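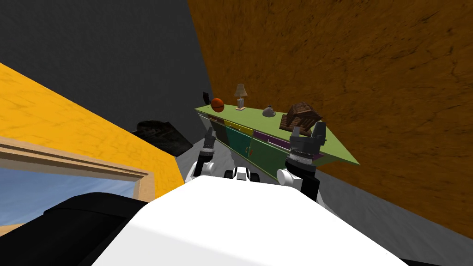

*Prurkel sim, head view. Both arms up at the sideboard, house model at the right end.*

Aug 6, 2023

Remote-control demos for the Hitedby drawer set, all in sim. Did 14 today, which brings the total to 2,811. Voicu build is unchanged.

Left arm lags on slow moves. Dropped the hand controller gain and it felt better – need to check it against the older demos before mixing them.

Right gripper is easy to park too close to the house model. Start further back next time.
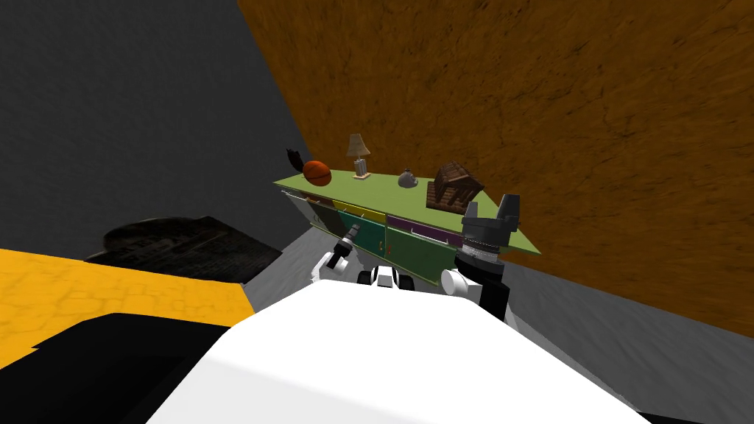
*Same room, right gripper open beside the house. Purple and yellow drawers in view.*

To do: cut idle time at the start of each demo, limit 60 frames. Send the first 2,000 to Bruvura for replay – still no word on their file format.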